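关于我们

我叫Fikri Govindasamy,Tondden的两个创办人之一。网站改版的时候,做网页的朋友说“关于我们”这一页最好写得正式一点,什么使命啊愿景啊都来一段。我试着写了一晚上,写出来自己都不想看,所以还是照我平时说话的样子写吧。

先说我们是干什么的。Tondden帮中小型的洗衣厂、布草租赁公司和服装分拣仓做自动化设备的采购规划。说白了就是:你想买机器人,但不知道买哪种、买几台、钱从哪一年的预算里出、厂房要不要动,那就来找我们聊。我们自己不生产设备,也不拿供应商的佣金,收的是规划费和陪跑费,价钱在报价页上写着,谁都看得到。

我以前在一家叫Zernedow的布草租赁公司管采购,管了6年。那几年我买对过东西,也买错过东西。买错的那次印象太深了:一套自动上料的设备,样机演示的时候漂亮极了,毛巾一条一条整整齐齐地放进去,我当场就拍板。等装到我们车间才发现,我们的布从来不是一条一条来的,是一大团一大团来的,深的浅的厚的薄的全绞在一起。后来那套设备前面还得站两个人专门负责把布扯开,人工一分钱没省下来,年底做预算复盘的时候我真是想钻到桌子底下去。

也就是那个时候认识了Fulgencio Tovar。他当时在设备那边做调试,被派来给我们收拾残局,待了好几个星期。他说话很直,第一天就跟我讲:“你买的时候看的是折叠,你的麻烦在折叠前面。”我气得不行,可是他说得对。后来我们俩越聊越多,聊到最后干脆一起出来开了Tondden。公司是1月份注册的,办公室租在Lirkgate那边一栋老楼的二层,楼下是卖五金的,借工具特别方便(老板人很好,就是收音机开得太响)。

所以你来找我们,第一件事不是看产品目录,是看你的布。我们会请你寄一批真实的东西过来,别挑,别叠,平时筐里是什么样就什么样。我们在测试间里拿不同的夹爪、不同的相机去试,记下来哪些抓得起来,哪些一抓抓两层,哪些得先抖开。这些记录最后会变成你预算表里的数字,所以这一步我们特别较真。

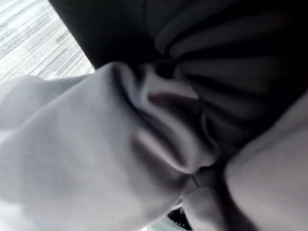 浅灰和深色的布料绞在一起时的近景

很多老板第一次看到这种近距离的画面都会愣一下。人站在台子边上,一眼就知道哪块是哪件,伸手一拎就走了。机器得先搞清楚浅色的从哪儿开始、深色的到哪儿结束,褶子里那块黑的是阴影呢还是另外一层布。这个“搞清楚”是要花钱的,相机要钱,软件要钱,调试的人天也要钱,而且往往比机械臂本身更容易超支。我每次讲到这里都忍不住讲很久,Fulgencio就在旁边看表。

接下来说说我们怎么做预算规划,这个被问得最多。

我们一般把一个项目拆成4块来算:设备本体,夹爪和视觉,场地和安全改造,还有投产以后的维护和培训。第一块大家都会算,供应商的报价单上写得清清楚楚。后面几块就五花八门了,有的客户完全没留,有的客户留了但是塞在“杂项”里,财务一砍就砍没了。我们会把每一块单独列出来,写明白钱花在什么时候、谁来批、哪些可以往后推、哪些推了就会出事。表格做得很土,就是普通的电子表格,没有什么漂亮的仪表盘,但是你的财务看得懂,这点我很得意!

然后是分期。我个人很不喜欢一口气全上,除非你的厂是新建的。老厂最好先上一个工位,跑满3个月,把停机时间、抓取失败的次数、换班时的交接都记下来,再决定后面要不要加。有客户嫌慢,我理解,旺季压在那里谁不急呢。可是一个工位出问题你可以拔了插头让人顶上,一整条线出问题就不是这么回事了。合同里我们也会建议把第二期写成可选项,价格先锁住,要不要买到时候你说了算。

选供应商这件事,我们会陪你一起去看样机。带着你自己的布去,这是唯一的硬性要求。对方如果说“先用我们的标准样品演示”,可以看,看完请他换成你的再来一遍。我们有一份现场核对单,第一版有好几页,被客户抱怨太长,现在压到10项,内容包括备件多久能到、软件每年收多少钱、坏了是打电话还是发邮件、有没有会讲你们车间语言的工程师。最后那项看着小,真碰上夜班停机的时候你就知道了。

我们也会劝人不买。Jugah项目就是这样,客户做的是二手衣分拣,一开始想一步到位上机械臂。我们试完他们的样品,算完账,建议他们先换一张高度可以调的分拣台,再把照明改一改,机器人那笔钱挪到下一个财年再议。那次我们只收了前期规划的费用,Fulgencio回来的路上开玩笑说我们这样做生意早晚要喝西北风。不过他们到现在还会来问问题,第二轮规划也交给了我们,所以还好,暂时还没喝上。

我们团队很小。我负责跟客户谈预算、写方案、跟供应商磨价格,Fulgencio负责测试间和现场,另外有几位兼职的同事帮忙做图纸和翻译。人少的坏处是忙起来回邮件会慢,好处是从头到尾跟你说话的就是这几个人,不会签完合同就换一拨。测试间平时有点乱,布料堆得到处都是,介意灰尘和毛絮的朋友来之前跟我说一声,我给你拿口罩。

想来看看的话欢迎预约。6月22日我们有一场小型的开放日,主题是“明年的设备预算怎么写”,上午讲表格,下午去测试间动手,自带一袋布可以现场试抓。座位有限,报名走联系页面的表单,备注里写一下你们处理的主要是什么布、一天大概几班,我好提前准备。来不了也没关系,预算模板在下载区,免费拿,改成什么样都行。

有问题直接写信给我,中文英文都可以,马来文请给我多一点时间。

Fikri Govindasamy
Tondden,Lirkgate办公室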